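Food and Nutrition Module, Handout 5
Dietary fibre: types, sources and effects in the gut

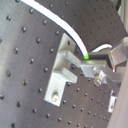

Fig. 1. Metal mounting bracket on an optical breadboard.

Notes: Benedicta Kyei, Besthorpe. Read before the seminar. Section 4 is assessed.

1. Definition

Dietary fibre is the part of plant food that is not broken down or absorbed in the small intestine. Most of it is carbohydrate. Lignin, a component of plant cell walls, is not a carbohydrate but is normally counted with fibre because it is bound up with it.

Older texts use the term "roughage". Avoid it in written work. It suggests that all fibre is coarse, and several of the most studied types are soft, gummy or fully dissolved in water.

2. Main types

Soluble fibre dissolves or swells in water. Some forms, such as the beta-glucan in oats and barley, make a thick gel. Pectin in apples and citrus peel behaves in a similar way, as does the coating of psyllium seed.

Insoluble fibre does not dissolve. Cellulose and lignin are the usual examples. Wheat bran, the skins of many vegetables and whole seeds contain a good deal of it.

Resistant starch is starch that escapes digestion. It is found in pulses, unripe bananas, and potatoes that have been cooked and then cooled. Reheating reverses only part of the change.

Most plant foods contain a mixture. A table that lists a food as "soluble" or "insoluble" is giving the larger share at best.

3. What happens in the gut

In the stomach, gel-forming fibre thickens the contents and can slow the rate at which they leave. In the small intestine the same gel slows the uptake of glucose. It also binds bile acids, which are then lost in the stool. The liver draws on cholesterol to replace them, and this is the usual explanation for the modest fall in blood cholesterol seen with oat beta-glucan.

In the large intestine, bacteria ferment part of the fibre. The products are gases and short-chain fatty acids, chiefly acetate, propionate and butyrate. Butyrate is used as fuel by the cells lining the colon. Fibre that is poorly fermented holds water and adds bulk.

A sudden rise in intake often causes wind and bloating. Advice to patients should be to increase in small steps and to drink enough fluid.

4. Worked exercise

Three sample products are used in this module: Tiltus (a bran cereal), Cukeck (a chickpea snack) and Akpalu (a mixed bean stew). Portion sizes are given on the data sheet.

A portion of Tiltus is 40 g and contains 5 g of fibre.
Fibre per 100 g = 5 / 40 x 100 = 12.5 g

A portion of Akpalu is 135 g and also contains 5 g of fibre.
Fibre per 100 g = 5 / 135 x 100 = 3.7 g

The two portions supply the same amount. The per 100 g figures differ because the stew is mostly water. State in your answer which basis you are using, and do not mix the two in one table.

Repeat the calculation for a 40 g portion of Cukeck containing 3 g of fibre. Show your working.

5. Limits of the evidence

People who eat more fibre tend to differ in other ways: they may smoke less, weigh less and eat more fruit. Observational studies adjust for this, but some error remains. Trials are shorter and often use a single added fibre, so their results do not carry over directly to whole foods.

Laboratory methods also differ. Some older methods miss part of the resistant starch, and values taken from different food tables should be compared with care.

6. For the November seminar

Bring the label from one packaged food that makes a fibre claim. Note the fibre per portion, the fibre per 100 g, and the first plant ingredient on the list.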